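Home | Days Out | Food | Archive | Contact

Nollham Biscuit Works open day
09/02/2023

I've been wanting to get round the Nollham works for years, mostly because you can smell it from the bus and it makes you hungry before you've even sat down. They only let people in twice a year (the other one is in August, and it sells out fast), so when I spotted a free space on the morning tour I grabbed it!
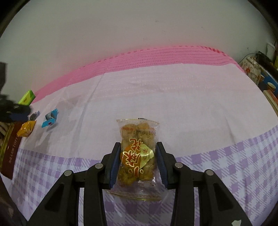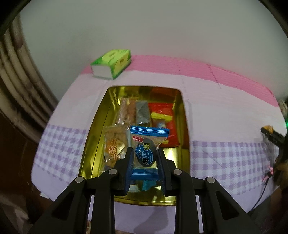
Individually wrapped snacks; the second photo has crackers and the gold-coloured tin.

You start in the old flour store, where you get a hairnet, a white coat and a talk on washing your hands. Then it's up a metal staircase to the mixing floor. The big mixer is a Barlow, painted green, and it takes 600 kilos of dough at a go. The noise! Our guide had a little microphone and I still missed half of what she said, but I did catch that the dough rests for 5 hours before anyone touches it, and that the salt goes on after baking with a spray of oil.

The oven was my favourite bit. It's a long tunnel, all one piece, and the crackers go in pale at one end and come out golden at the other 10 minutes later. You can peer in through small windows along the side. I could have stood there all day, but there was a family behind me and the children wanted their turn.

After that it's the packing hall, with a row of Ammann wrapping machines going like the clappers, and then a small museum room with old lids and delivery ledgers from when they still had a shop in Sokidell. My gran used to buy her broken biscuits there, so I had a good long look at those.

Tea and a plate of seconds at the end, included in the ticket. The cheese ones are very good, the ginger ones a bit hard on the teeth.

It's £13, and parking is in the field opposite (wear boots, I didn't). Lots of stairs and no lift, so ring them first if that's a problem. The factory shop stays open until four and takes cards.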